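Home | About | Journal | Equipment Log | Contact

Equipment Diary: Folding Station, Plarkcombe Workshop
July 30, 2023

Entry opened at the start of the morning shift. The station was out of service until its grippers had been checked, following the complaint entered by the previous shift.

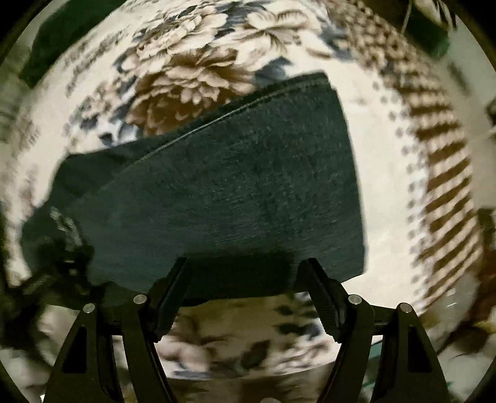
The complaint concerned a slow release on the right-hand finger. The operator recorded that the jaws closed as they should but that one finger lagged when the trigger was let go, and that this was worse with heavy cloth. The same fault was entered in November and was put down at that time to lint in the linkage. The linkage was cleaned then and no part was changed. I have read the November entry again and find that it does not say which pins were cleaned. Future entries must say so.

The gripper was taken off its handle and laid out on the service tray. The pivot pins were drawn one at a time and wiped with a dry cloth. Lint was found packed behind the inner arm on the right side, together with a short length of dark thread wound twice around the pin. The thread was cut and lifted out with tweezers. The pin itself showed light wear on one side and was turned before it was put back. The left side was clean apart from dust.

The finger pads were brushed along the ridges with the soft nylon brush. The stiff brush is not to be used on the pads, whatever the old card on the cabinet says, and I have asked for the card to be replaced. The right pad is beginning to round off at the tip. It remains within the limit and was left in place. One spare pair of pads is held in the Skevus drawer – a second pair should be ordered before the present set is changed.

No oil was applied. The workshop rule is dry linkages wherever cloth is handled, and the mark on the sample cloths last year is the reason the rule was written.

After reassembly the opening was set with the 9 mm gauge block and the two fingers were brought level. The right finger sat slightly high at first and was corrected at the outer arm. The screws were tightened in the order given in the Oravec service sheet. The jaws were then opened and closed by hand 35 times without cloth. No lag was felt. Three further tests were made with folded cloth, gripping at the seam, where the material is thickest, and the release was even on each.

The second gripper was given the shorter check only: pads brushed, pins looked at, opening measured. Its reading agreed with the first and no adjustment was made. It is due for the full service next, and the tray should be kept clear for it.

The lens cover was wiped and the cable clip on the handle was pressed back into its seat. The clip is loose – it will need a new one before the station is moved to Erngate. The request has been entered in the parts book.

The station was returned to service at the end of the morning. The afternoon operator has been asked to note any slow release at once, with the side on which it occurs, and to stop work if it happens twice in the same session. The service sheet has been signed and filed behind the November one.

Outstanding: pads, cable clip, cabinet card.

3 comments | 9 shares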